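Kukia White Plastic Laundry Basket, Rectangular

Product code: 1156
Supplied by: Brurotau Home & Utility
Unit of sale: single basket, or carton of 12

The Kukia is an open rectangular basket for moving laundry between a bedroom, a utility room and a front-loading machine. It has no lid, wheels or liner. It is sold in white only, and the body is a single plastic molding with nothing to assemble.

The basket is meant to be carried level with two hands, one on each side, and set down on any flat surface wider than its base. A chair seat or low table will do, provided most of the base is supported. On a narrow seat, turn the basket until it sits firmly before loading it.
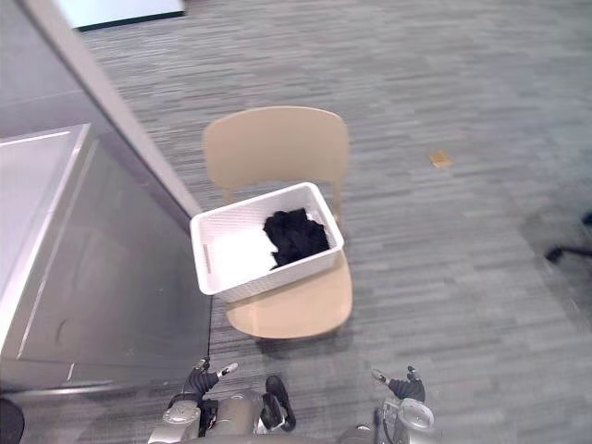 Do not use the basket as a step, and do not store heavy tools or bottles in it. The base is rated for textiles. Overloading shows first as bowing in the long walls.

Walls and airflow

Small openings in the walls let air reach the contents. Damp towels can stay in the basket for a short time between machine and line, but they should not be left overnight. Water will pass through the openings, so place a tray or an old towel underneath on wood floors.

The rim is smooth and will not snag knitwear. Rounded corners make the inside easy to wipe with a cloth.

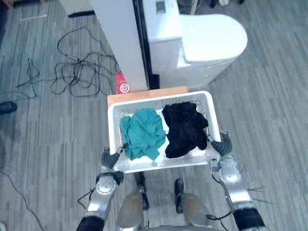

Stacking baskets should be empty. A stack of more than a few is stable only against a wall, and the lower ones are hard to separate if they have been put away wet. Dry each basket first.

Using the basket with a front-loading machine

Place the basket on the floor directly under the door opening, or to the hinge-free side if the door does not swing fully back. Check the drum and the fold of the seal by hand before closing the door, as socks and other small items collect there. On a machine with a circular opening and a rubber door seal, pull laundry forward over the lower edge of the seal in small amounts — a full armful tends to drop items outside the basket.

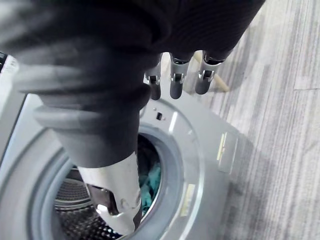

Sorting works best with two baskets, one for darks and one for lights. The carton price applies to mixed orders of the Kukia and the deeper Dralton, but the two models do not nest in each other. Where the washer is a front loader with a light silver-grey front, the white plastic is a fair match, though no attempt has been made to match any maker's finish. Buyers who want a gray basket should look at the Chuang range.
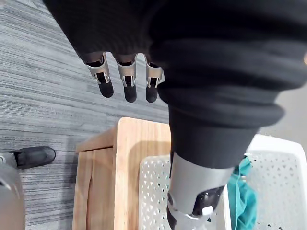 Cleaning

Wash with warm water and dish soap. Use a soft brush on the openings, where lint builds up. Bleach solutions are safe if well diluted and rinsed off. Do not put the basket in a dishwasher, and keep it away from heaters and dryer vents.

Ordering

Single baskets ship flat on their base in a plain box. Cartons are packed nested, with paper between the rims. For orders above 2000 units, ask for a freight quote before paying. Unused baskets can be returned in the original packing; return shipping is paid by the buyer.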